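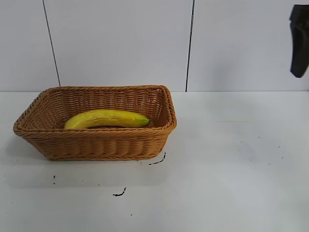 494 words, 2 min read

Chapter 19
Baskets, Bowls and the Claims Made for Them

Woven baskets have held fruit for a very long time, and this is often given as proof that they hold it well. It proves that they were easy to make where reeds and willow grew. A household that could only get baskets used baskets. Whether the banana in one keeps any better than the banana in a china bowl is a separate question, and the sellers of baskets would rather you ran the two together.

The usual claim is about air. Wicker has gaps, air passes through the gaps, the fruit "breathes" and lasts longer. Look at a real basket before you agree. The weave in the one shown at the head of this chapter lets light through in small points along its side walls, so there are openings, but the rim is thick and the front is tightly packed. A single banana in a wide, open basket already has air above it and along most of its length. You would have to fill the thing before the sides had much work to do.

The Trendero kitchen catalogue promises that its wicker line "keeps fruit fresher, naturally." Fresher than what? Kept where, in what season? A kitchen in August and a kitchen in the dead of winter are different places to a banana, and the catalogue mentions neither. When a claim leaves out the comparison, treat it as decoration.
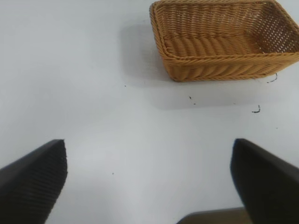
A reader of the first edition objected that we were being unfair, and that her bananas had lasted longer ever since she gave up the bowl. We believe her about the bananas. But she had also moved her fruit away from the window, and begun buying it greener. Three changes were made and the basket got all the credit. This happens constantly in home economics, and a good part of the chapter is spent pulling such changes apart.

Colour is the better guide. A banana that is yellow along its body and still green at the tip has some ripening left to do, in wicker or out of it. Note the colour on the day you bring it home, then note it again each morning. If you don't write it down you will remember whatever suits the container you paid for.

Size matters too, and gets far less attention in the shops. A long basket takes up counter space whether it holds one piece of fruit or a dozen. Fruit at the bottom of a deep one is easily forgotten. Both faults are hard to see in a showroom, where everything is filled to the brim and the counter goes on forever.
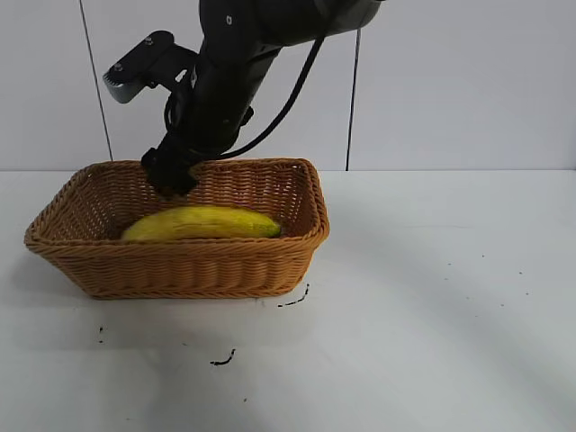

Surely a basket is allowed to be nice to look at, one student wrote in the margin of our draft. Certainly it is. Buy it on those grounds and say so. Our quarrel is with the label.

Before you read on

Find a fruit container at home and measure its length and depth.
Write down every claim made on its tag or in the listing.
Mark the claims that name a comparison. There may be none.

Section 19.1 begins with the bowl, which has its own myths.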